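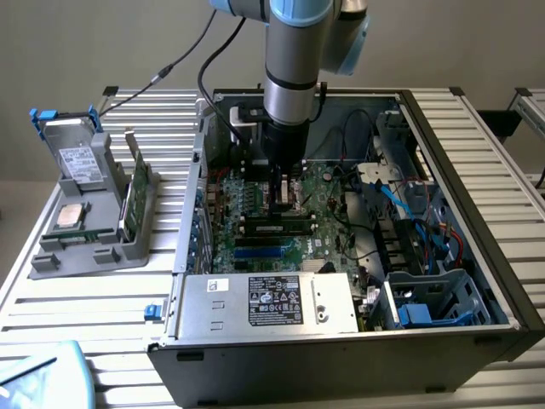 Emília: before anybody writes down another seating order, can we please agree on which slots are DIMM 1 and 2 on this board. I went by the latch color and Přemysl went by distance from the socket, and we got different answers.

OK so that first. Went back to the diagram Miloslav printed. Distance from the socket is NOT it either, numbering skips. Going by the white latches from now on, white first, black only if we ever fill all of them. Emília was right, Přemysl owes her a coffee. Old entries say "inner / outer", ignore those.

Undero, entry 79. Dell tower, the one with the sticky side panel.

Goal for the day: strip it down to board, get everything parked in the tray, put it back in a fixed order, power on. Same order each time so the notes are worth something.

Order out, final version:
panel
drive cables, then drive
memory
cooler
CPU
Lever up, frame open, CPU straight up. Park it flat in the front compartment, heat spreader up. Do not stack anything on it, do not slide it.

Order in is the reverse, with one exception, memory goes in before the drive. The SATA cable gets in the way otherwise and we end up pushing on it with the stick half seated. Bohumila spotted this back in April and I forgot to write it down, sorry.

Tray notes. Drive stands upright between the two blue tabs, label where you can read it. Fits ok but the tabs grip hard, pull straight up and don't rock it. Memory slot in the tray is a bit loose, stick leans. Tried a strip of felt in the bottom, better, then the felt came out with the stick. Took it out again. Need something thinner, maybe the Bollach tape if theres any left in the drawer.

Drive checked on the other machine before we started. 2,822 power-on hours, no bad sectors. Fine for what we want.

Cleaning: old paste was like chalk. Wipes from Jurčo work but leave lint on the edge of the heat spreader, go over it a second time with a dry one. Keep the wipes well away from the open socket, please. Lint in the pins is no fun at all.
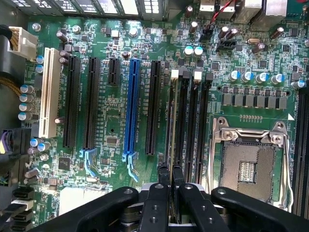
Page last changed: 02/09/2019, Matěj Malý

Socket. Looked at the pins under the lamp from two sides, tilting the light. Every row reflects the same, no gaps in the pattern that I can see. Bohumila looked too, same opinion. Triangle on the board is up at the right corner of the socket when the hinge is at the top, match the CPU triangle to that. Check it every time even if you did it five minutes ago.

Rule, again: socket open = CPU about to go in, or CPU just came out. If you leave for lunch put the plastic cover on. Cover lives in the tin with the screws.

Slots, for the parts list. White PCI at the end of the row, then the PCIe ones, one short x1, one blue x16. If we ever do a card it goes in the blue one, easiest to find and the latch there is light blue so you can tell if it is down. The other latches are hidden under the cables or easy to miss, I keep missing them. No card planned this week.

Memory seating: first try only one end clicked. Looked seated. Wasn't. Machine beeped at us and Miloslav laughed. Press at both ends, then run a finger along the top edge, should be level with the slot all the way. If one latch stands out even a little, take the stick out and start again, don't just lean on it.

Lever: needs more force than feels right. Normal. It should creak some. It should not scrape.

Time for full strip and rebuild, about 12 minutes when nobody talks to me. Not trying to get it lower right now, I'd rather have the steps clean.

Problems:
- side panel still catches at the rear corner. Bent lip, I think. Přemysl wants to file it, I want to try pliers first.
- cooler screw no. 3 is going soft. Order a set, part 153 in the Jurčo list, the ones with the spring.
- cable bundle flops over the lower memory slots. Tied it back with velcro, held so far.
- screws end up between the rails of the table and then its ten minutes with a magnet. Use the tin!! Justwood sells shallow trays with a lip, will ask for a price.

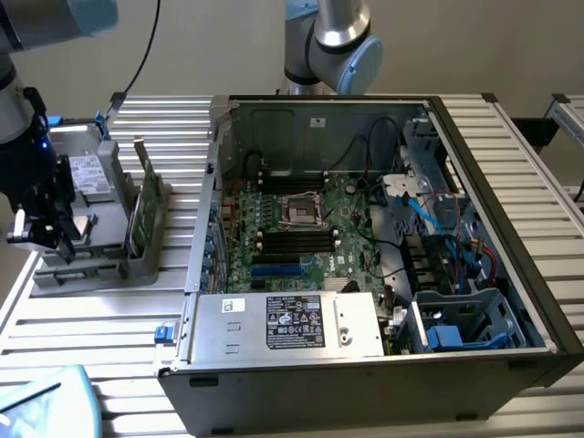
Dell tower open on its side, socket empty, drive parked in the tray.

Emília asked for the parking positions to be labeled on the tray itself. Good idea. Paint marker, letters on the outer wall so they dont rub off. D for drive, M for memory, C for CPU. Bohumila has the marker.

Next:
felt replacement for the memory slot
label tray
new cooler screws
copy the DIMM diagram and tape it up next to the bench, big enough to read standing
Přemysl to redo entries 77 and 78 with the right slot names

Power on after the second rebuild ok, memory shows full size, drive shows up. Fan loud for a few seconds then settles, it did that before too. Shut down, panel left off for tomorrow. Tin is on the shelf.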